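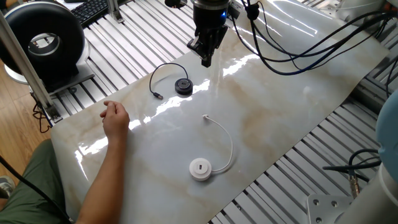 4.3 Comparing two grippers on a cabled object

Search this manual
Enter keyword
Go

This section covers the side-by-side test of the Simia and Boros two-finger grippers. Complete section 4.1 (mounting) and section 4.2 (zeroing the fingers) before you start. The test object is a round USB hub with its own lead, in black and in white. A hub is low, smooth and round, and its lead pulls on it when it is lifted, so small differences between grippers show up clearly.

Caution: Keep the speed override at 32 per cent or lower whenever a person can reach the work surface. The arm does not detect hands.

Preparing the surface

1. Wipe down the bench rails and remove loose screws. A screw under the sheet will raise it enough to spoil the height setting.

2. Lay the marble-pattern sheet over the rails. It does not have to be square to the bench, but it must lie flat under the whole working area.

3. Check the camera view for glare. The sheet is glossy and overhead lamps leave bright streaks on it. If a streak crosses a hub's starting position, turn the sheet or move the lamp. Do not correct glare by lowering the exposure, as the black hub will then lose its outline.

Note: The matt grey sheet may be used for a first trial. Results from the two sheets must not be put in the same table.

Placing the hubs

4. Put the black hub on the sheet with its port facing up. Lay the lead out in a single open loop, with the plug resting on the sheet.

5. Place the white hub in the same way, leaving enough room between the two for the open fingers to come down without touching either.

6. Check that neither lead passes under a hub. If it does, lift the hub and lay the lead again. Do not drag it.

7. Withdraw your hand and arm from the sheet before pressing Enable.

Checking the gripper

8. Look at the indicator on the wrist. Steady blue means the gripper is powered and the controller has recognised it. If the light is off, reseat the wrist connector and restart the Rumis controller.

9. Follow the wrist cables by eye from the gripper to the edge of the bench. They may rest on the sheet, but they must not lie across a hub, a lead or the planned path of the fingers.

10. Jog the gripper down at the lowest speed until the fingertips are just clear of the sheet. Store this height as Z-LOW.

11. Raise the gripper and store the travel height as Z-HIGH. Use 90 mm for both grippers.

Caution: Never store Z-LOW with the tips pressed against the sheet. The Boros fingers flex slightly and will hide the contact. The Simia fingers do not, and the arm will trip on overload.

Running the trial

12. Open the Allow program and select COMPARE, then the gripper that is fitted.

13. Set the closing force to 32 N and the dwell after closing to 1000 ms.

14. Run one pick on each hub at reduced speed with a hand on the stop button. Watch the lead as the hub leaves the sheet. If the plug catches in a rail slot, return to step 4 and place the hub further in.

15. Run 100 picks, alternating black and white. The program pauses after each one so that the hub and lead can be laid out again. Repeat step 7 at every pause.

16. Enter each result as one of the following:
H – held to Z-HIGH
S – slipped during the lift
L – fingers closed on the lead
M – missed

17. Power down, change the gripper, and repeat from step 8. Z-LOW must be stored again, because the Boros fingers are longer.

Note: Record L even when the hub comes up with the lead. Early trial sheets counted these as H and cannot be compared with later ones.

Reading the results

Compare the two grippers on the same hub colour first. If the misses fall mostly on one colour with both grippers, suspect the camera settings and repeat step 3. If they fall on one gripper with both colours, check the finger zero (section 4.2).

A high S count with the Simia gripper usually points to worn pads. Replace both pads together and discard the run.

If the count of L differs between operators, compare how they lay out the leads. Erzsébet Major's layout card, kept in the controller drawer, gives the loop to follow.

Section checked by Rattana Duangkaew, 25 Nov 2022. Send corrections to Clementina Barros.

4.4 Changing the finger pads: see separate sheet.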